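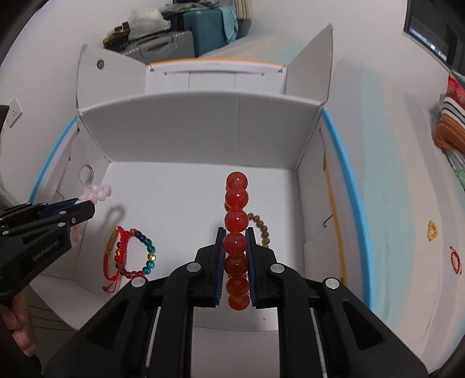 Bead bracelets and a red strand, with the open white box.

Storing and Sorting Bead Jewelry: Your Questions
5 min read

We get a lot of mail about beads, and most of it repeats advice we don't believe. These are the answers we give at our own counter in Jirnmont. Where we don't know, we say so.

Do I need a special jewelry organizer?

Probably not. A plain white cardboard box with flaps does most of the job, and it costs close to nothing. We sell the Langlois divided tray and we'd still tell you to try a box first. If you own fewer bracelets than the tray has slots, what you're buying is the tray.

Can I keep everything in one box together?

For a weekend, sure. For a year, expect a knot. The usual culprits are braided cords. A red braided cord with a little gold tube charm will find the nearest beaded bracelet and tie itself on, and then you have a multicolored bracelet and a cord that only travel as a pair. Keep cords in their own envelope. That one change fixes more than any product we carry.

How do I get a knotted cord off a beaded bracelet?

Lay both flat on a towel in good light. Find the loosest loop and widen it with a blunt needle. Don't pull the ends. People write in to recommend baby powder, cooking oil and hair conditioner. Meifang Cheng, who does our restringing, has tried all three and would like you to stop, especially with the oil — it gets into the cord and stays there.

Should strands be hung or laid down?

Opinions are loud on this and the evidence is thin. A strand of large beads puts its own weight on the string when it hangs, so we lay those flat. Small-bead loops can go either way. If a seller tells you hanging "relaxes" the beads, ask them what a relaxed bead looks like.

My beads are see-through and red-orange. Are they amber? Carnelian?

They could be glass. They could be resin. Color and shine tell you very little, and a photo tells you less. We won't name a material from an email, and we'd be wary of anyone who does. The hot needle test you'll see online mostly proves that you can put a hole in a bead.

What about flower-shaped bracelets?

Bracelets made of petal-like clusters snag more than round beads do, and they don't like being at the bottom of the pile. Put them in last. Pick them up by one cluster and lift slowly, in case something is hooked on underneath.

Does the box need air holes?

We've heard yes, and we've heard that holes let in dust and ruin everything. In our shop we've used boxes with a hole in the side and boxes without, and can't tell the difference. Damp matters more. Don't keep the box in the bathroom.

I'm traveling. Box or pouch?

Pouch, inside your carry-on, one piece per pouch if you can stand it. A box in a suitcase gets shaken for hours and the flaps open. Régis Hamel on our mail desk uses a sock and reports no losses, for whatever that's worth.

How often should I restring?

The Distari chart that gets passed around gives a fixed schedule for every string. We don't follow it. Look at the string near the knot. If it's fuzzy, or gaps have opened between the beads, it's time. If you haven't worn it in 2 years, leave it alone.

What do you charge to untangle things?

$65 for a box of up to 100 pieces, and we may say no. Past that, ask for a quote. A customer in Flernley brought us 800 loose beads in August and wanted them sorted by shade. We gave her a muffin tin.

This site uses cookies to remember your preferences. Accept / Manage settings

Last updated: August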